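Review: Uvar hand-held gripper and the Drandside folding method

Uvar is a hand-held gripper for recording manipulation data without a robot in the room. The Drandside method uses those recordings to train a policy that runs on a fixed arm. Both come from Bolov. We tested them together on one task, folding dark clothing on a bed, with 1,805 demonstrations collected in furnished homes. 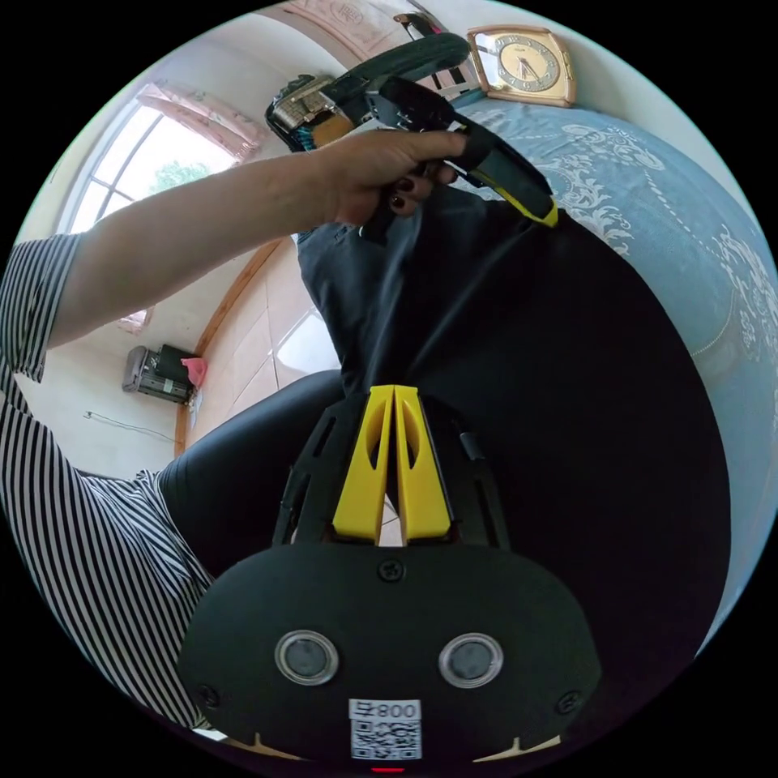 Dark fabric is the hard case for this method. Drandside estimates cloth state from contours, and black cloth on a dark surface gives it few to work with. Our collectors worked over ordinary bedding. A light blue bedspread with white scrollwork gives good contrast at the hem, but the pattern also produces false edges. Bolov's paper treats the two effects as one variable. They should be separated.

The fingers are tapered, with a cutout in each. Grip on thin cotton was reliable. Thick ribbed knits slipped more often, and the trigger offers little feedback before they do.
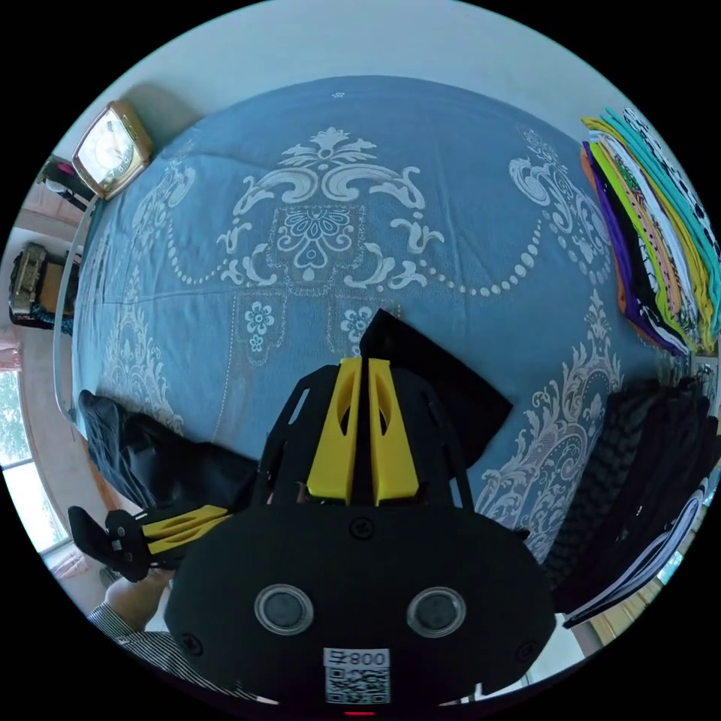 Uvar on a patterned bedspread, fingers toward a square of black fabric.

With all demonstrations included, the trained policy completed 86 percent of single folds over 50 trials per garment type. Most failures came at the second fold, where the policy grasped 2 layers instead of one. The Uibo baseline failed at the same step — a sign that the fault lies in the data as much as in the model.
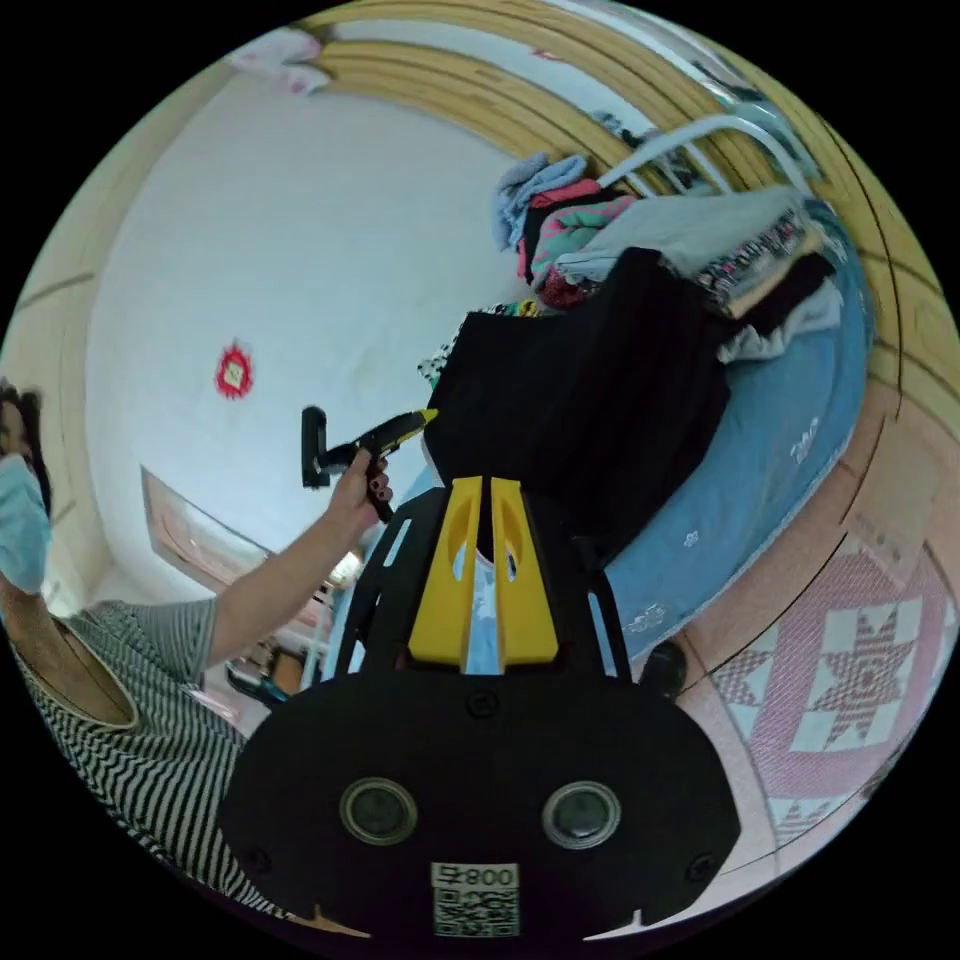 By the Hardware Reviews Desk
Filed under: Manipulation, Data Collection

Setup is short. Calibration has to be repeated after any change of fingers, and the manual puts this in an appendix. Export is slow on long sessions, and a failed export restarts from zero.

Recommended for labs already working on cloth. Groups that handle only rigid parts will get little from the folding method and should price the gripper alone.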